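14 December 2019
Bench 2, two-arm sweep and dump

Picked up from where Sylvain left the runs yesterday. The question is still whether the left arm does better when it gets the policy trained on the full set of demonstrations or the one trained only on clean ones, with the fumbled grasps thrown out. Csaba's view is that the fumbles teach recovery. I have been leaning the other way but wanted numbers before arguing any more.

Setup unchanged from the Favard runs. Brown board, both white arms, parallel gripper on the left. Pink dustpan for the right arm, beige spatula for the left, toy food as the mess. Bin with a black bag over it on the right side. Kulbridge controller, same gains as before. Re-zeroed both wrists before starting and checked the cable strap on the left arm, which had slipped toward the elbow again. Moved it back and tightened it.

Protocol: 20 trials per policy, alternating between the two so that any drift in the cameras hits both the same way. A trial counts as a success if every piece ends up in the bin and the pan goes back on the board right side up. Anything else is a fail, and I write down which stage it failed at.

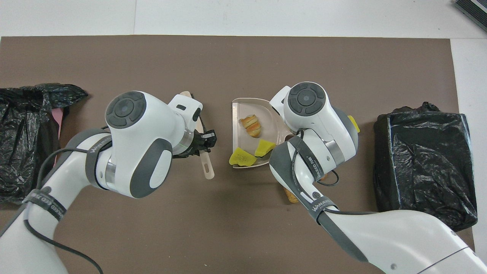

Full set: 14 successes out of 20. Clean set: 7 out of 20. I did not expect a gap that size.

Most of the clean-set fails came at the same stage. The spatula pushes a piece against the lip of the pan, the piece rides up and rolls back, and the arm goes on to the next motion as if it had gone in. With the full set the arm backs off and pushes again, usually from a lower angle. Those second pushes look a lot like Sylvain's from the March demonstrations, when he was still learning the leader arms and missed often.

The full-set fails were more mixed. A few were at the tilt over the bin, with the pan too shallow and a piece staying against the back wall. One was my fault: I set the pan down outside the marked area. Left it in the count.

Training was 3,000 steps for each policy. The clean set is smaller, so it saw each demonstration more times. Csaba will raise this and he is right to. It could be overfitting and have nothing to do with recovery. To separate the two I need a random subset of the full set, cut to the same size as the clean one, fumbles left in.

To do:
- Build the random subset and train it overnight (Bakos machine, the other one is full)
- Ask Sylvain which demonstrations he marked as fumbled and by what rule
- Try a slower tilt over the bin, full-set policy only
- Order spare fingertip pads from Waltard, the left pair is wearing on the inside edge
- Logs and stage notes are in the shared folder under today's date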